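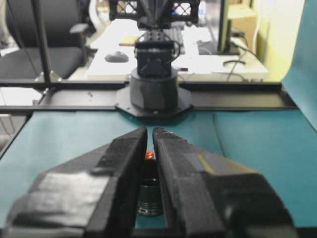 Oct 23, 2020, Rera arm kit, second session

Finally got proper time with the Rera! We have it on loan from Kirkside until the invoice question is settled, and I want notes down while it's all fresh, mostly for Boonmee and Graça, who take over next.

Setup. Both arms are on the rail and the teal cover is down. Cable loops at the wrist still look a bit generous to me, so watch them when you swing past 100 degrees. Reshma thinks a couple of clips would do it, and I'm with her.

Fingers. I love these. Chunky, stiff, and the tips come together much closer than I expected from a kit in this price range. Swapping a pair is two screws (keep them in the lid, they roll). The wrist camera looks straight down between the fingers, so you lose part of whatever you're about to grab once they close up. For small upright parts, open wide first, get your bearings, then come in slowly.

Today's part was the little black ridged cylinder with the orange-red bit on top. Good choice by Wichai: the bright spot is easy to find against all that black, and the ridges ought to give the fingers something to hold. I set speed to 40 percent and force to 18, which is the Hikivham default, and left the rest alone. Try 25 if it slips. No, scratch that, ask Ratree before going over 20, she has the data sheet.

Software. Teaching a point takes seconds. You drag the arm, press save, done. Naming the points is clumsy (no undo!!) and the list sorts itself however it likes. I've written to Jasińska about it, they do the support for the kit, and got a friendly reply inside the hour.

Exposure: the background comes out very pale with the desk lit up the way it is. Want to try locking it on the teal.

Still open:
- spare finger pads, roughly 175 for the full set, do we want them in the order?
- longer power lead for the second arm
- compare with the notes from August, if anyone has them
- save folder is on the shared drive now, under rera, lower case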